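So Jevanell has recalled its ambassador from Clemance "for consultations." I've read the statement three times and still can't find the part where it says what they're consulting about.

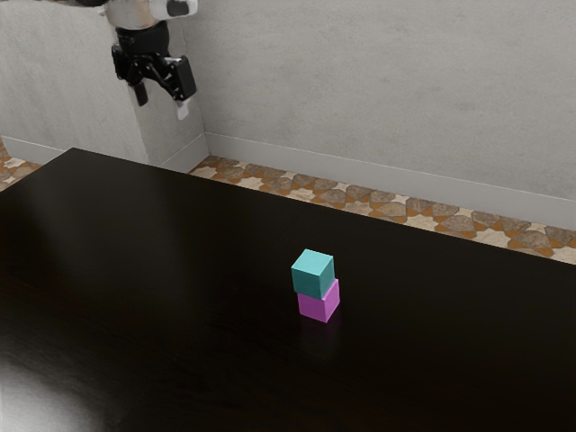
The official line is that Clemance broke the fishing agreement by stopping boats near Golen. Maybe. But boats have been stopped there every April since the deal was signed and the most it ever got was a sternly worded letter.

What's different this year? Jevanell votes in 6 weeks and the governing party is polling badly on the coast. I'm sure that's a coincidence.

Clemance isn't covering itself in glory either. Its foreign ministry says the crews were "treated as guests." Guests usually get their nets back - four of these boats haven't.

Also seeing the claim that 60 percent of the catch off Golen is illegal. Where does that come from? I followed the links and they all lead to one radio interview where the minister said "more than half, I am told." Told by whom?

Then there's Sepp offering to host talks. Sepp buys nearly 50 percent of the fish in question. Nice of them to volunteer as the neutral party.

Watch the visa rules. If either side touches those, I'll believe this is serious. So far the ferries are running, the border post is open and both trade offices are answering the phone.

My guess is the ambassador flies back after the election, there's a handshake at the airport, and the agreement gets renewed with the same vague map that caused all this.

Someone asked for the text of the agreement. The annex with the actual boundary line still hasn't been published by either government. I've asked both - no reply yet.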